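Über uns

Hallo und schön, dass du hergefunden hast! Ich bin Tarcísio, Tarcísio Cavalcanti, und wenn du bei Akatura anrufst, hast du mit ziemlicher Sicherheit mich am Apparat. Falls nicht, dann Rogério, und der gibt dich nach spätestens zwei Sätzen an mich weiter, weil er gerade eine Stunde vorbereitet oder Kaffee kocht.

Akatura ist eine Sprachschule für Portugiesisch. Wir unterrichten Erwachsene, in kleinen Gruppen, abends und am Samstagvormittag, und zwar beide Varianten, die brasilianische und die europäische. Das führt am Telefon gern zur Frage, welche denn die richtige sei. Meine Antwort: die von den Leuten, mit denen du reden willst. Wer Schwiegereltern in Porto hat, ist bei uns genauso gut aufgehoben wie jemand, der für ein Jahr nach Recife geht oder endlich die Texte auf seinen alten Bossa-nova-Platten verstehen möchte.

Wie das alles angefangen hat

An einem Küchentisch, und zwar an meinem. Ich bin in Minas Gerais aufgewachsen und kam zum Studieren nach Deutschland, eigentlich Geografie, und ich hatte nie vor, Lehrer zu werden. Dann fragte mich eine Nachbarin, ob ich ihr vor ihrer Reise ein bisschen was beibringen könnte, »nur das Nötigste, Bestellen und Bedanken«. Aus dem Nötigsten wurden Verben, aus der Nachbarin wurden die Nachbarin und ihre Schwester, und irgendwann saßen wir zu sechst in einer Küche, in der man die Kühlschranktür nur aufbekam, wenn zwei Leute aufstanden.

Rogério Vasconcelos kannte ich da schon vom Fußball. Er hatte in Coimbra Germanistik studiert und danach ein paar Jahre übersetzt, lauter Sachen wie Gebrauchsanweisungen und Mietverträge, und er war das einsame Arbeiten gründlich leid. Ich habe ihn zu einer Küchenstunde eingeladen, er hat mich innerhalb von fünf Minuten dreimal verbessert (ich sage ônibus, er sagt autocarro, das geht bis heute so!), und die Gruppe fand das großartig. Da war uns eigentlich klar, dass wir das zusammen machen. Im November darauf haben wir den Mietvertrag für unsere ersten Räume unterschrieben. Übersetzt hat ihn Rogério für seine Mutter, die sehen wollte, worauf er sich da einlässt.

Woher der Name kommt

Werde ich oft gefragt! Akatura bedeutet nichts. Wir wollten etwas, das sich auf Deutsch und auf Portugiesisch aussprechen lässt, ohne dass jemand stolpert, und an dem Abend, als uns das eingefallen ist, klang es einfach gut. Am nächsten Morgen immer noch, also haben wir es behalten.

Wie wir unterrichten

In unseren Gruppen sitzen höchstens 8 Leute. Mit mehr haben wir es einmal versucht und es schnell wieder gelassen, denn dann kommen die Stillen nicht mehr zu Wort, und wegen der Stillen mache ich das hier zu einem guten Teil. Gesprochen wird vom ersten Abend an. Das ist holprig und oft sehr lustig, und wer sich beim Nasalieren albern vorkommt, merkt meistens schnell, dass es den anderen am Tisch genauso geht.

Es gibt 3 Stufen: Anfang, Mitte und Konversation. Wenn du nicht weißt, wo du hingehörst, komm einfach zu einer Schnupperstunde vorbei, die kostet nichts. Einen Einstufungstest haben wir auch, aber ich unterhalte mich lieber zehn Minuten mit dir, da erfahre ich mehr. Hausaufgaben gibt es, ja. Meistens sind es kleine Dinge, ein Lied anhören, eine Einkaufsliste schreiben, jemandem aus der Gruppe eine Sprachnachricht schicken. Grammatik machen wir natürlich auch, Rogério sogar mit Leidenschaft. Sein Abend zum Konjunktiv Futur ist jedes Mal voll, und ich setze mich selbst gern hinten dazu, obwohl ich den Konjunktiv Futur seit meiner Kindheit benutze, ohne zu wissen, dass er so heißt.

Fontes, unsere Bibliothek

Auf das, was hinter der Tür neben der Garderobe liegt, bin ich richtig stolz. Der Raum heißt Fontes, also Quellen, und darin stehen inzwischen über 1.000 Bücher auf Portugiesisch. Krimis, Kinderbücher, Gedichte, Kochbücher, ein ganzes Brett voll Comics. Angefangen hat es mit zwei Koffern, die meine Tante bei ihrem Besuch mitgebracht hat (für ihre Kleider war danach kein Platz mehr, sie ist in meinen Pullovern herumgelaufen). Seither bringen Schülerinnen und Schüler von jeder Reise etwas mit. Ausleihen darfst du, so viel du tragen kannst. Bitte schreib dich ins Heft ein, und bitte, bitte bring den zweiten Band der Familiensaga zurück, wer auch immer du bist. Die halbe Konversationsgruppe wartet darauf.

Was sonst noch los ist

Dienstag ist Spielabend, ab 19 Uhr. Da kommen auch Ehemalige und Leute, die nie einen Kurs bei uns gemacht haben. Es wird gekocht, wenn jemand Lust hat, sonst gibt es Käsebrötchen aus dem Ofen, für die ich das Rezept gern herausgebe. Im Sommer lesen wir gemeinsam ein Buch, ein Kapitel pro Woche, und streiten uns ausführlich über das Ende. Und wer einen Anruf bei einer portugiesischen Behörde vor sich hat und sich nicht traut: Komm vorher vorbei, wir üben das mit dir. Rogério spielt die Behörde erschreckend gut.

So findest du uns

Wir sitzen im Hinterhaus, erster Stock, die Klingel mit dem grünen Schild. Fahrräder passen in den Hof. Das Büro ist nachmittags ab 15 Uhr besetzt, in den Schulferien nur unregelmäßig, da schreibst du am besten eine Mail. Antwort kommt spätestens nach 2 Tagen, auf Deutsch oder auf Portugiesisch, wie du magst, und Fehler in deiner Mail verbessern wir nur, wenn du ausdrücklich darum bittest.
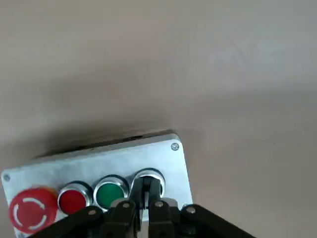
Für die neuen Anfängerkurse kannst du dich übrigens jederzeit vormerken lassen, auch wenn noch kein Termin feststeht. Schreib einfach dazu, an welchen Abenden du kannst und ob es dich eher nach Brasilien oder nach Portugal zieht, dann melde ich mich, sobald eine Gruppe zusammenkommt. Até já!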